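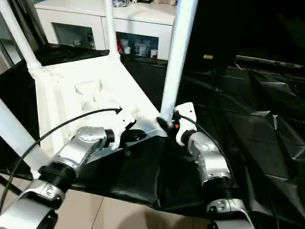 Kátia Bezerra asked us why a table should be put together upside down when it is going to be used right side up, and whether it would be quicker to fit the legs from underneath with someone holding the top. It would be quicker for the first leg. After that the top has to be held level by one person while another works overhead, and the threads start crooked. We assemble inverted, on a sheet, on the floor.

Most of what Zarum does follows from small decisions of that kind. We supply, assemble, inspect and store plastic tables for halls, schools, market organizers and outdoor events. We do not sell chairs, linens or tents, although we are asked about all of them.

What we do

Zarum is a table company. Our stock is molded plastic tables with removable legs. The standard item in our range is the Huerta, a white table with a one-piece top and tubular legs that seat in collars at the corners. The second item is the Erent, which has a thicker top and a deeper rim and is meant for tables that stay up for a whole season.

Customers either buy tables outright or keep them with us under a storage agreement. Under storage, we deliver them assembled, collect them after use, take the legs off, wash the parts, check them and put them back on the rack. The storage agreement is called Plalness. It was the working title of a spreadsheet and the name stayed.

We hold 1733 tables at present, counted as tops. Legs are counted separately, in sets, and the two numbers are reconciled each August when the outdoor bookings thin out. A top without a full set of legs is not counted as a table and cannot be booked.

How the company started

Everaldo Godoy and Zuleica Leite started the company after several years of running equipment for street markets. The tables they used came from different suppliers. Legs that looked the same had different threads, and a leg from one maker would go two turns into a collar from another and then bind. When forced, it split the collar, and the top was scrap from then on.

Their first fix was to mark the legs with colored tape. The tape came off in the wash. The second was to buy one model only and throw the rest out, and that is still the rule. We do not mix makes on a rack, and we do not take customers' own tables into storage unless the whole lot is one model and we have had a sample to measure.

Oľga Sýkora joined to set up the inspection procedure and now manages the workshop. Aparecida Furtado runs bookings and deliveries. Everaldo still does the measuring.

How we assemble

The procedure for the Huerta is printed on a card that goes out with every delivery. Customers who set up their own tables get the same card. It reads as follows, with the notes we give in training.

1. Spread the ground sheet. We use a black sheet large enough for the top with working space on all sides. It keeps grit off the surface people will eat or write on, and white parts show up well against it. Shake the sheet out before use and again after. Grit that stays on it will mark the next top.

2. Lay the top face down. The ribbed underside is now facing up and the rim forms a shallow tray. Remove any packing material and check the recesses between the ribs for leaves, bottle caps and old tape. Wipe the corner collars with a dry cloth.

3. Start every leg before tightening any of them. Hold the leg in line with its collar and turn it backward until the thread drops, then forward. The first turns should need no force. If the leg leans, take it out and start over. A leg that starts crooked will feel tight early and will seem finished while there is still thread showing.

4. Tighten in diagonal order. Keep the rim steady while the leg is turned, close to the corner being worked on. A top that slides across the sheet takes up the effort that should go into the thread. Stop when the leg meets its seat. Tools are not used on the legs at any stage.

5. Check from the side. Crouch at the level of the rim and look along the legs in pairs. A leg that is out of line is loosened fully and restarted. Do not try to pull it straight.

6. Turn the table over. This takes two people, one at each short end, lifting by the rim. Do not roll the table over its legs. Most of the cracked collars we see come from rolling, and the crack is usually on the inside of the collar where it is missed until the next assembly.

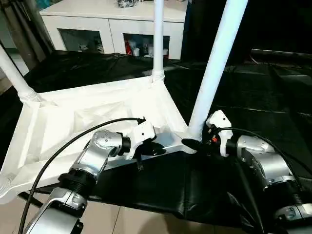

How we inspect

Every top and every leg is looked at when it comes back from a booking. The inspection is done on dry parts, under a lamp, after washing. A wet collar hides a hairline crack very well.

On the top, we check the rim for chips, the ribs for whitening and the collars for cracks and worn thread. Whitening in a rib means that the plastic has been bent past the point it recovers from. A top with one whitened rib goes back on the rack with a note. A top with whitening that runs into a collar is withdrawn.

On the leg, we check the thread, the tube and the foot. Threads are tested in a gauge block that Everaldo made from a withdrawn collar, and the block is replaced when it starts to pass legs that it should not. Tubes are rolled on a flat plate to find bends. Feet are a wear part and are changed without discussion.

Tops are also load tested, by sample. We take 10 from each returned lot of a large booking, set them up and load them with water containers for 17 hours. If one of the sample fails, the lot is tested in full. The test is slow and takes up floor space, and we have been asked more than once to shorten it. We tried a shorter test for one season. It missed collars that crept gradually under load and then let the leg lean, so the long test came back.

What happens to withdrawn parts

A withdrawn top is drilled through the center so that it cannot return to the rack by mistake. Good legs from a withdrawn table go into the spares bin after passing the gauge. Tops are then cut down. The flat areas make usable shelf boards for our own store, and what is left goes for plastic recycling with the other rigid scrap.

We sell spare legs and feet singly to customers who own our models. We do not sell loose tops.

Storage

Tops are stored on edge, in slots, with the undersides all facing one way. Stacked flat they take less room, but the lowest ones sag toward the middle over a summer, and a sagged top will not let its legs stand square. Legs are stored upright in sets, banded, thread end up. Caps go over the threads if the set will be in storage over winter.

The store is not heated. Cold does the parts no harm while they are standing still. Before assembly in winter, we bring tops and legs indoors until they reach room temperature - cold collars are stiff, and a leg that would start easily in the warm will feel as if it has met its seat when it has not.

White parts yellow in sunlight. The store has no windows on the rack side, and tops that have gone visibly yellow are booked only for kitchens, workshops and back areas where customers have agreed to it at a lower rate.

Working with us

Schools and halls usually start with a site visit. Aparecida measures doors, stairs and the place where the tables will be kept, and writes down the floor surface. Floors matter more than customers expect. On polished stone the standard foot slides, and we fit a softer one. On grass we supply plates that go under the feet, and we ask for the plates back.

For markets and outdoor events, we need the layout plan before the delivery is confirmed. We assemble in one spot and carry the tables to their places, which works only if there is a clear route through the site. If stalls or cables will be in the way, tell us and we will assemble in sections.

Customers who would like to set up their own tables can come to the workshop for a training session. It covers the card above, the side check and the turn. Participants put a table together, take it apart and do it again until the legs start without force. Wear shoes with closed toes. Rings should come off before turning legs, as the collars have ridges and will catch them.

Complaints and faults

If a table from us wobbles, please do not pack the foot with cardboard. Turn the table over onto a sheet or blanket, take the legs out and refit them following the card. If it still wobbles, set it aside with its legs tied to it and report it to bookings. Keeping the top and legs together lets us see which part is at fault. A loose leg returned in a box with others tells us very little.

Damage from ordinary use is covered under Plalness. Damage from standing on tables, rolling them over their legs or using tools on the collars is charged at the price of the part. Oľga makes that decision and will show you the part if you ask.

Contact

Bookings and site visits: Aparecida Furtado
Workshop, inspection and training: Oľga Sýkora
Spare legs and feet: Everaldo Godoy
Accounts and storage agreements: Zuleica Leite

Visits to the store are by appointment. Bring one leg with you if you are trying to match a thread.

Page last revised Feb 2, 2022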